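Old tennis balls and a dog who shreds everything – when do you throw them out?
Posted in Pets & Home, February
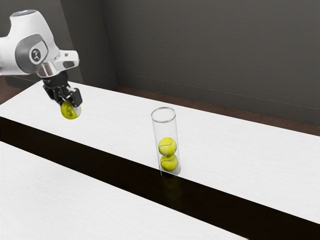
We took in a two-year-old shepherd mix in the fall and she has one love in life, and it's tennis balls. I play a little doubles myself (badly, and mostly for the company afterward), so there's always been a bag of dead balls in the garage, and for the first few weeks I thought we were the perfect match. She got the balls I couldn't use anymore and I got a tired dog by suppertime.

Then my sister came to stay and made a face at the ball on the kitchen floor. She says her vet told her the fuzz is hard on dogs' teeth and that I shouldn't let her have them at all. My neighbor, on the other hand, has had dogs all his life and says every one of them chewed tennis balls and lived to a fine old age. I like them both and I'd rather not choose sides at my own fence.

So I have a few things I'm wondering about. Is the fuzz thing real, or is it one of those stories that goes around? How do you folks clean them? Mine get soaked with slobber, then rolled in the dirt behind the shed, then carried proudly onto the couch. And how do you decide a ball is finished? She had the cover half peeled off one last night before I noticed, and I did not enjoy fishing the pieces out of her mouth.

She's 68 pounds if that matters, and she has a big mouth for her size. We walk at the park in Bremdale most mornings, where there's a fenced field, and she'll fetch until I'm the one who has to sit down.

Thank you kindly for any help. I read everything even if I'm slow to answer.

– Shepherdmom_Bremdale

Édgar Echeverri

Welcome to the club! We've had three ball-crazy dogs in this house, one after another, and I've gone back and forth on this myself, so let me tell you where I've landed.

Your sister's vet has a point. The felt is rough to begin with, and once it picks up sand and grit it's a bit like fine sandpaper. A dog who runs after the ball, brings it back and drops it isn't going to have much trouble from that. It's the dog who lies down with the ball between her paws and works on it for an hour who wears her teeth flat. Our old girl was that kind. By the time she was eight her front teeth were little stubs, and the vet asked me about tennis balls before I'd said a word.

So the rule at our place now is that tennis balls are for fetching and I'm the one who owns them. They come out when we go out, and they go up on the shelf by the back door when we come in. For lying around and chewing, the dog has a solid rubber toy. It took a week or so of sad looks, I won't lie to you, and then it was just how things were.

The thing I'd worry about more with a big dog is choking. A strong dog can squeeze a ball flat and then it pops open again at the back of the throat. With a shepherd mix I would look at the oversized ones – the pet stores carry them, and she can still get her mouth around one if she's as big in the jaw as you say. And please, only one in her mouth at a time, however funny it looks when they try for two.

For cleaning, I put them in a mesh laundry bag and run them in the washing machine on hot with a little plain unscented detergent and an extra rinse. No softener and no bleach. Then I let them dry all the way through on the radiator or out in the sun, which takes longer than you'd think. A ball that's damp in the middle will smell like a pond in two days. I used to dry them in the machine on low with the towels, and it works fine, but my wife asked me to stop on account of the noise.

I throw one out when I can see a split in the rubber, when the felt lifts enough to get a fingernail under it, or when it squashes easily in one hand. Yours with the cover half off should be in the trash already! If you think she swallowed any of it and she goes off her food, throws up or strains in the yard, call your vet right away and don't wait it out.

Give her a scratch behind the ears from me.

tobysdad

mine eats the whole thing lol. we switched to rubber

Ravinder Lemieux

I agree with nearly everything Édgar wrote, so I'll only add a few bits.

Please don't feel bad about the balls she's had so far. A few months of fetch at the park hasn't ruined anything. If you'd like some peace of mind, ask for a quick look at her teeth at her next checkup. The back ones matter too, and those are hard to see at home unless your dog is a good deal more patient than mine.

On getting the ball back before she settles in to chew it, try a trade. I carry small pieces of cheese in my coat pocket, and when my fellow brings the ball I say "thank you" and offer him the cheese. He drops the ball every time. After a month or two you can do it with cheese only now and again, and they'll still let go on the chance that this is one of the good times. It's much nicer than prying the jaws open, for both of you.

I'd also take it easy on the amount of fetch. A dog like yours won't tell you when she's had enough. I stop mine after 18 throws in cool weather and 6 when it's hot, and then we walk around the field and sniff things until his breathing settles down. Those are just my own numbers, and your vet may give you different ones for a younger dog.

If you end up with a whole bag of balls you don't want to give her, call your local shelter or the elementary school. Our school was glad to have them for the chair legs, and they didn't mind one bit that they'd lost their bounce. I kept a couple back for the garage, where one hangs on a string to show me how far to pull the car in.

Do let us know how she gets on with the bigger ones. My dog refused his for three days and then wouldn't go to bed without it.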